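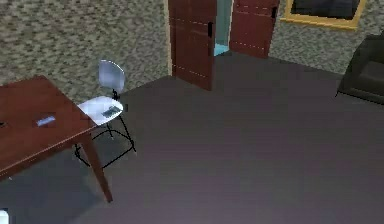
About Wevow

Wevow writes wedding vows for people who can't, won't, or have left it until the Thursday before. We also teach people to write their own, which makes us less money and gets us more Christmas cards.

The business was started by Kaiwen Xia, who had spent eight years writing instruction leaflets for kitchen appliances. He was good at it. If you have ever descaled a kettle without injury, you may have him to thank. Then his cousin got engaged, discovered that the officiant expected "a few personal words," and called Kaiwen in a panic because he was the only person in the family who wrote for a living. Kaiwen pointed out that he wrote about kettles. The cousin said that was fine.

The vows ran to two minutes. They contained the line "I will tell you when I am angry, and I will not make you guess by listening to how I close the cupboards." An aunt wept. An uncle, who closes cupboards in a very particular way, went outside for a while. By the end of the reception two other couples had asked for Kaiwen's number, and one of them still hasn't set a date, but they have excellent vows.

Who we are

There are two of us. Kaiwen handles most of the writing, and Ye-seo Ham handles most of the people. Before Wevow she was a speech coach, chiefly for managers who had to give bad news to large rooms, and she says grooms are easier because at least they want to be there. She runs the rehearsal sessions, the workshops, and the phone. If you call and a calm voice asks what you are afraid of, you have reached the right number.

We disagree about nearly everything that matters in this line of work. Kaiwen thinks vows should be short. Ye-seo thinks they should be as long as they need to be, and then shorter. Kaiwen likes a joke near the beginning so that people can relax. Ye-seo likes it in the second half, when they've stopped expecting one. Clients generally get whichever of us was more stubborn that week, and so far none of them have been able to tell the difference.

How it works

You fill out a questionnaire. It is longer than you would like. It asks how you met, which everyone enjoys answering, and then it asks what you argued about most recently, which everyone skips. Please don't skip it. We have learned more about love from one paragraph on the correct loading of a dishwasher than from any number of sunsets in Portugal.

After that we talk to you for an hour. We talk to each half of the couple alone, and we don't pass anything along. People have tried to get us to. One bride offered us a ham.

Then you get a draft. You will hate one sentence in it, and you should tell us which. It is often the truest one, and we may argue for it, but they're your vows and you are the one who has to say them in front of your mother-in-law. Two rounds of changes are included in the price. A third round costs extra, mostly to discourage it, as third rounds tend to put back whatever the first round took out.

Last comes the rehearsal. Reading silently off a screen tells you almost nothing about whether a sentence can be said out loud by a nervous person in a tight collar. Ye-seo will have you stand up, and she will have you do it again slower, and then slower than that. You'll feel ridiculous. On the day it will sound normal.

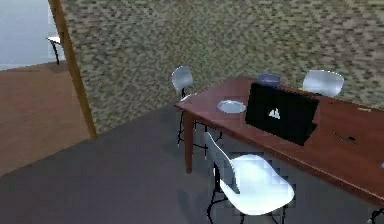 If there are two of you and you're both using us, we keep the drafts apart but make sure they match in length and general temperature. We took this up after an early wedding at which one party delivered a moving account of grief, faith and renewal, and the other promised to stop buying bikes.

What we won't do

We won't write anything that rhymes, unless you can show us you are the kind of person who rhymes in daily life. There has been one. He was a delight and quite tiring.

We won't use the phrase "my best friend, my rock, my partner in crime." Any one of the three, if you insist. Kaiwen will sigh, but he'll type it.

We won't write a promise you can't keep. "I will never go to bed angry" is the big one. You will. Everybody does, and some arguments are much improved by eight hours and toast. We would sooner have you promise something small and check-able, like making the coffee on the mornings after.

We also don't do best man speeches, and that policy has a name. It's the Lamptey policy, after the Lamptey wedding, at which a best man used the draft we gave him for the first minute and his own material for the remaining nineteen. We have apologized to the family. They were nice about it. We were invited to the christening.

And we won't tell anyone we wrote yours. You won't find a page of testimonials on this site. Happy customers in this trade are people who would prefer you believed they came up with it themselves, and we respect that, even though it makes marketing very hard.

The number people ask about

As of this writing we have done vows for 327 couples. People always want to know how many are still married. We don't track it. It seemed like a rude thing to put in a follow-up email, and we're not sure what we'd do with the answer. A few of them write to us on their anniversaries. One pair hired us again to renew, and sent back the original with notes in the margin, including "ha" next to the part on finances.

Workshops

Four or five times a year Ye-seo runs a Saturday workshop for people who want to write their own. You bring a pen, and you leave with a full draft and a mild headache. The next one is Saturday, April 19, 2025, and it's for engaged couples, though we've had singles come along "for practice" and they tend to write the best ones. After that there's nothing until August, when wedding season has thinned out enough for Ye-seo to sit down.

No talent is needed. The strongest vows to come out of a workshop were written by a man who fixes elevators and told us at the start that he'd last written a full page in tenth grade. We'd quote them, but see above.

About the name

It was going to be Kesar, which Kaiwen liked the sound of and couldn't defend. Then it was briefly Plain Vows, which a sign painter told us looked like a brand of cracker. Wevow was Ye-seo's idea. People pronounce it "weave-oh," and they ask us if we do rugs. We've stopped correcting them on the phone if they only want to know where to get a rug.

Our website is looked after by Sokitance, who have asked us more than once to make this page shorter. They suggested a mission statement. We wrote one, and then we read it out loud standing up, as we make everyone else do, and we had to sit back down.

Getting in touch

Call or send a note through the contact form. Six weeks before the wedding is good, and three is fine. Under a week and there's a rush fee, plus a short talk from Ye-seo that is not optional. If the wedding is today, call instead of writing -- and while you wait for one of us to pick up, get a piece of paper and put down the last kind thing they did for you that they didn't mention afterward. We can usually start from there.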